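14 July 2020, cloth handling bench, notebook 3 (Enda Scanlon writing)

Spent most of the morning going back over our house rules for teleoperated cloth work, which we wrote in May when there were only two of us on the bench and we could settle everything by leaning over and asking. Now that the Stundham people are collecting on the same setup, I'd like the rules to be readable by someone who has never met me, and several of them plainly weren't.

Rule 1 used to say "grip gently." I had a good long laugh at that one, having written it myself! It now says: closing force stays at the soft setting for knits, and the operator does not change it in the middle of an episode. If a garment needs the firm setting, stop, save what you have, mark it and start a new episode. The Umer logger only writes the force setting once, at the start, so anything changed later is lost to whoever trains on it.

Rule 2 is about where to take hold. Go for an edge or a doubled part near a seam if you can reach one, and let the cloth hang for a moment before you move sideways. I know the pause feels silly when you're on your fortieth shirt of the day, but it gives us a clean stretch of wrist video with the grasp settled, and Gilmartin's labeling notes lean on that stretch quite heavily. 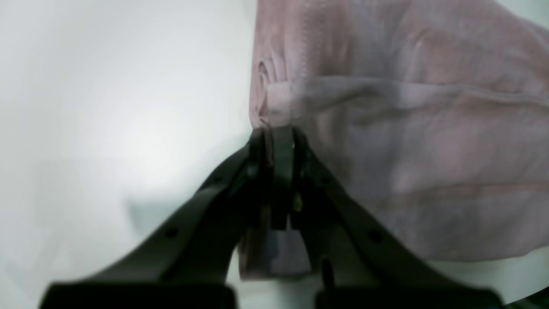

Rule 3, the one we argued over longest, is what counts as a drop. We had 127 episodes marked "drop" from the last batch, and when I went through them 70 were slow slips where the operator caught the cloth again before it left the fingers. Those are worth keeping and should never have been under the same word. So from today there are two marks, "slip" and "drop," and a drop means the fingers have lost the cloth completely.

Rule 4, hands out of the reach area while the arm is enabled, stays exactly as it was. I did add that straightening a sleeve counts as having your hands in there - we have all done it, me included, and the pause pedal is right under the bench.

Irkance want 3000 usable episodes and we stand at 2501, before I re-sort the slips. Please don't rush the rest on that account.

Still to do: print the new sheet for the wall, take down the old one (both copies, there's one inside the cabinet door), and ask Stundham whether their pedal is wired the same way as ours.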